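3.2 Laying out and folding at the table

All of the folding in this study was done standing, at tables set up in the Trestness room. We had first planned to use the benches along the wall, but people working there tended to fold against their own chests and not on the surface, and the folds came out too varied to compare. The tables let a person lay a garment down in full before the first fold. Each was covered with a plain sheet, and the same sheet was kept on a table for a whole session.

Participants were recruited through the Devstead and Warrier housing groups. There were 35 of them, and between them they folded 215 garments. Each person was told to fold the clothes as they would at home and to put them wherever they liked on the table. We gave no target size and no time limit. Kamala Joseph kept the written notes for the first sessions and Heriberto Cuadros for the rest, using the sheet of terms given in the appendix.

We split the work into laying out, smoothing, first fold, later folds, and setting down. Smoothing was the hardest of these to mark. Some people smoothed once with a flat hand and moved on; others smoothed after every fold, and a few went back to a garment they had already set down. We marked a stroke as smoothing only if the cloth stayed in place under the hand. Strokes that moved the whole garment were marked as laying out - this follows the rule used in our earlier Flullgate notes.

The way a garment was first laid down had more effect on the later steps than the type of garment. Clothes set square to the table edge were mostly folded in half lengthwise, with few corrections. Clothes set on a diagonal took more turns, and in 79 cases the person picked the whole piece up again before the first fold was finished.

Figure 3. A blue garment spread diagonally on the covered table, with one flap folded over.
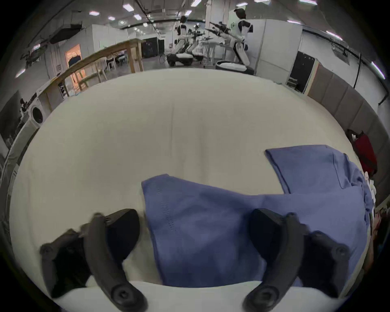
Crowding on the table also mattered. When other items were already lying along one side, people seldom moved them. They let the cloth bunch up against them and folded from the free side, which left one edge of the finished piece thicker than the other. Several participants said afterward that they do the same at home on a bed or a kitchen counter.

Cloth that hung over the front of the table was handled in two ways. Most people pulled it up onto the surface before folding. The others used the table edge as a crease line and brought the hanging part up and over in one move. The second way was faster, but it was used almost only for towels and plain shirts. We return to it in Section 4, where the two ways are compared by garment type.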